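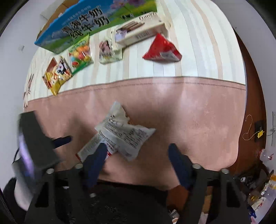

Yayra Issahaku asked me, the first time I ran through this talk, why the planner needs to know anything about bags at all, when the grasp policy seems to do fine without it. I loved that question so much that I rebuilt the talk to answer it. Thank you, Yayra!

# Grasp first, plan second? Notes for Trulville, February 2026

**Opening (keep it short, they've just had lunch)**

- Say hello, say what Flondero is: our little planning and control layer, sitting between the perception model and the motor commands.
- Demo task is snack sorting. Pick up a packet, put it where it goes, do it again. Sounds easy. It is wonderful fun and it is *not* easy.
- Hands up, who has worked with soft packaging? (Wait for it.)

**Why crumpled bags are so great**

A rigid box gives you two flat faces and a width. Close to that width, check the force, lift. A half-full bag gives you a surface that moves as soon as you touch it, and the grasp point you picked from the last camera image has moved with it. Our old code planned a whole reach, closed the fingers at the end and hoped. The new code replans during the reach, and the closing motion is part of the plan.

- Old loop: one plan per pick.
- New loop: 75 updates while the gripper is closing in. Show the plot, let them look at it, don't talk over it.
- Mention that the first version oscillated like crazy. The fix was dull: we were comparing a fresh pose with a stale one. Timestamps, people!

**Perception, the shiny part**

Glossy film throws back bright spots, and a bright spot looks like a hole to our depth estimate. We used to fill those holes by averaging the neighbors. Now the segmenter (we call it Poon, long story, skip it) marks glare as "unknown" and passes that along, and the planner treats unknown as something to be careful around.
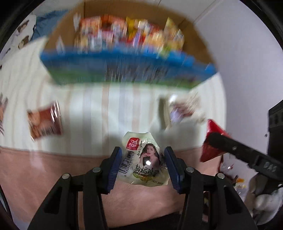 That one change touched everything downstream. The cost function had to learn what "unknown" is worth. The gripper controller had to slow down when the region between the fingers was mostly unknown. And the logging tool had to store the mask next to the pose, or we'd never be able to replay a bad pick.

- Replay tool: go slow, this is my favorite bit. You load a pick, drag the slider, and see what the planner believed at each moment.
- Point out the color for "unknown." Someone always asks.

**Back to Yayra's question**

So, does the planner need to know about bags? My answer is yes, a little. We ran 400 recorded picks through the planner twice, with and without a "soft object" flag. With the flag on, it changed its approach in 136 of them, mostly by coming in lower and closing sooner. I think that's a big deal for a single bit of information! Be fair here: these are replays, so they show what the planner would choose and leave open how the bag would respond.

**What's still rough**

- Clutter. When packets overlap, Poon likes to merge them into one very large snack.
- Calibration drifts between sessions. The script from the Pradberg setup helps, but it takes around 2 minutes, and people skip it (I skip it).
- Config files. Sorry. We'll get there in December.

**Questions**

Leave the replay tool open on screen. If the room is quiet, ask what they'd put in the flag if they had one more bit. If they ask about fingertip sensing, say we'd love help with it and put up the contact slide.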